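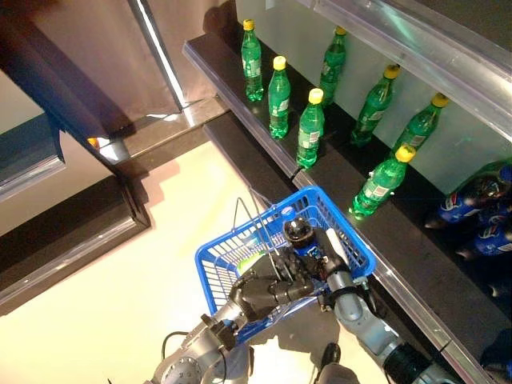 Shelf and basket station, Letberg: green soda bottles on the shelf, basket held at the left side.

Household and Shop Tasks: Tips for Recording Stations

These tips are issued to all operators recording shelf and basket tasks at the Letberg and Salbridge sites. They replace the April sheet. The kitchen and laundry sheets remain in force.

Setting out the shelf

Stand bottles in a loose, staggered pattern. Straight rows look tidy, but a system trained on them copes poorly with a shelf that customers have already disturbed. Change the pattern after every 3 recordings.

Turn some labels away from the front. Leave one or two bottles close to the front edge and others near the back panel, so that both short and long reaches are recorded.

Bottles lying on their sides should be kept together at one end of the shelf. Mixed layouts, with green bottles standing and blue Pepsi bottles stacked on their sides, are recorded under the Nosivari task list and should be marked 'mixed' in the log.

Wipe the metal edges with a dry cloth before the first recording. Fingermarks on polished trim catch the light and are tiresome to remove from the record later.

Handling the basket

Take hold of the rim near the handle and keep that hand still while the other works over the inside of the basket. Lower each item until it touches the base or another item, then open the fingers. Items dropped from a height must be logged as drops, even where they land well.

Wire handles swing. Allow the handle to come to rest before reaching across it.

A basket may already hold goods when a recording begins. Do not empty it unless the task card says so -- a part-filled basket is a useful starting point.

Mistakes

Do not stop a recording for a missed grasp. Open the hand, draw back and try again. Recordings with a recovered mistake are kept in a separate folder, which at present holds 76 of the 284 shelf recordings accepted from Salbridge.

End a recording at 135 seconds whether or not the task is complete, and enter the result as it stands.

Care of the station

Soft drink spills should be cleaned with warm water and a little washing-up liquid, then dried fully. Sticky shelves hold the base of a bottle and alter the lift. Replace any bottle with a split label or a loose cap.

Spare baskets and task cards may be requested from the Hoekstra stores desk before noon.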